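The Handum Adjustment 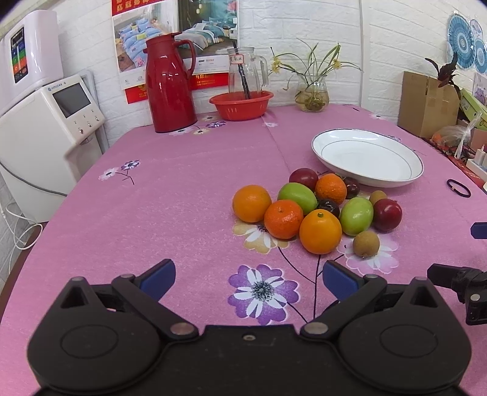
Fruit on a flowered tablecloth.

Johanna Haslinger reached the Handum pumping station at 5 on Saturday morning and read the gauge. It showed 161 centimeters. The log, in Guido Mancuso's handwriting, gave 158.

She checked the zero mark and found it correct. She cleaned the glass and read the gauge again. 161.

Mancuso had kept the log for most of his working life. His last entry was dated March, the month he died. The later entries were also in his handwriting.

She telephoned Elibariki Okoth at the district office.

"Who has been reading Handum?"

"Mancuso," Okoth said. "His figures come in every week."

"They're three centimeters low."

"They always were. We add three."

She wrote 161 in the next space, considered it, and crossed it out. Below it she wrote 158 and signed her own name. The pump started. At the house across the channel someone had set a place for lunch, and the kitchen light was on.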